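Flenduma Control Suite – Set-Up Guide
Section 3: Wrist cameras, scene view and first planning run in simulation

Before you start, finish Section 2 and confirm that the simulator opens the house scene without errors. You need the two-arm workcell loaded, both grippers powered on in the Devices panel, and the Planner service stopped. The steps in this section set up the camera streams first and the planner second. Do them in this order. The planner reads camera poses once, at start-up, and will keep using old ones until it is restarted.

The target for the first run is the door hardware. It is a good target for checking alignment, with a pale plate and a rounded knob against patterned wood.
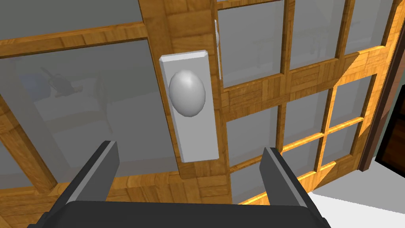
Prepared by the Fladel Documentation Group
Applies to: Control Suite, simulation and bench builds
Last revised: November

3.1 Start the camera streams

1. Open the Devices panel and select Cameras.

2. Turn on wrist_left, wrist_right and scene. Each name should change from gray to green. If one stays gray, select it and press Reload Driver.

3. Set the stream port to 1329. The port must match the one entered for the planner in step 13. If another program is using it, pick a free port and write it down.

4. Set the frame rate to 35 for all three cameras. The streams do not have to be equal for viewing, but the planner drops any set of frames whose times do not line up.

5. Open the Viewer and choose a wrist stream. Both fingers should show, one on each side, with the palm along the bottom edge. If only one finger shows, the camera is attached to the wrong link. Go back to the Devices panel and set Parent Link to gripper_palm.

Note: A wrist view is often tilted. The camera turns with the wrist, so walls and windows will lean when the wrist is rolled. Do not correct this with the Rotate View button. That button changes the display only, and you will end up judging grasp angles from a picture the planner never sees.

3.2 Check the background segmentation

The segmentation module labels large flat surfaces as fixed background and leaves them out of the grasp search. Corners with several materials are the best place to test it. Jog the arm until the wrist camera faces a wall corner with a window in view.

6. In the Viewer, turn on Overlay > Planes.

7. Wait for the overlay to settle. The painted wall and the stone tile should get two different colors, with the change falling on the corner edge.

8. Look at the grout lines. Dark grout can split one tiled surface into many small planes. If this happens, raise Merge Distance one step at a time until the tiles join.

9. Look at the window. Panes should be labeled Glass or Unknown. Both are safe. If panes are labeled Free Space, stop and turn on Treat Framed Openings As Solid.
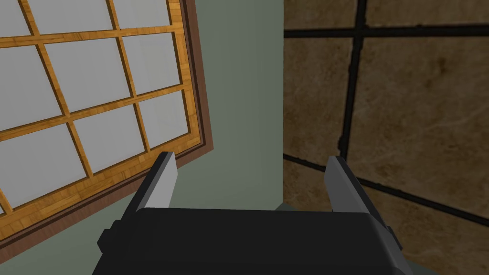
3.3 Check small objects

Once the planes are right, make sure the module still finds small things. A Merge Distance that is set too high will swallow thin objects into whatever they rest on.

10. Jog the arm to look down at a piece of furniture with an object on it. Keep the gripper open.

11. Turn on Overlay > Objects. Anything resting on the surface should have its own outline. Flat, dark objects are the hardest case. If the outline is missing or broken, lower Merge Distance one step and repeat steps 7 and 8. 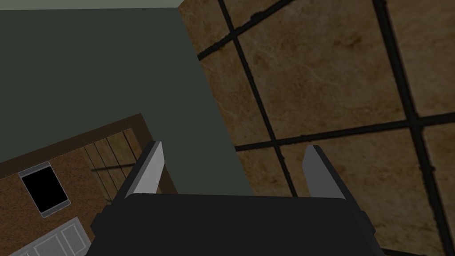
Figure 3-3. Wrist view with open gripper. Dark-screened device on the cork-textured panel, lower left; tiled surface at right.

Caution: Do not place the object filter on Auto during this check. Auto hides any outline with low confidence, and you will not be able to tell a missed object from a hidden one.

Note: Gripper fingers must never be outlined as objects. If they are, the self-mask is out of date. Select Tools > Rebuild Self-Mask, open and close the gripper once when asked, and save.

3.4 Run the planner

12. Start the Planner service from the Services menu. Leave the motion output set to Preview.

13. Enter the stream port from step 3 and press Connect. The status line should read "3 streams".

14. Set Time Limit to 900 milliseconds. Shorter limits work for one arm, but with both arms active the planner may return a path for one and nothing for the other.

15. Switch the Viewer to the scene stream and check that both arms are in view along with the tabletop. Compare the drawn arm models with the arms in the stream. The outlines should sit on the links all the way up to the fingers. 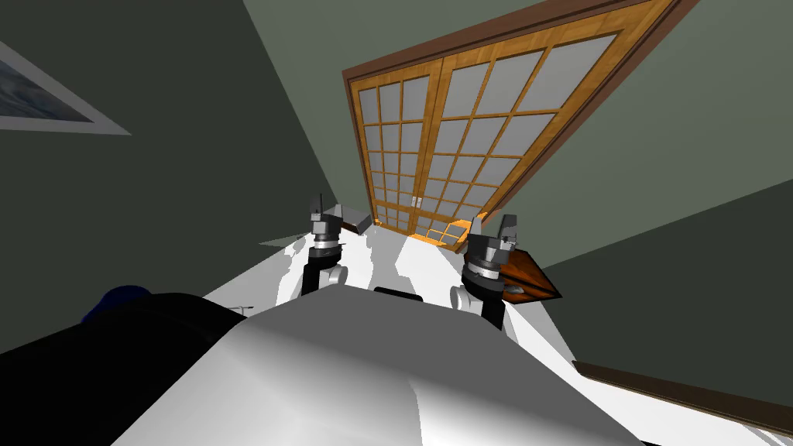 If the outlines are shifted to one side by the same amount everywhere, the scene camera pose is wrong. Press Re-Register and let it finish. If they match at the base and drift toward the gripper, the fault is in the joint offsets, and re-registering will only hide it. Load the offsets again from the Echeverría calibration file, as described in Section 2.

16. Press Plan. Two colored paths appear, one for each arm. Step through them with the slider and watch the space between the wrists.

17. If the paths cross, open Constraints, turn on Keep Arms Apart, and press Plan again.

18. When the preview is clear, save the set-up as a profile. Profiles made with the Putivport add-on keep their own copy of the camera poses and must be saved again after any change to 3.1.

Caution: Switching the motion output from Preview to Live sends the last saved plan, even if a newer one is on screen. Save before you switch – on the bench build there is no second prompt.

For error codes shown in the status line, see Section 7.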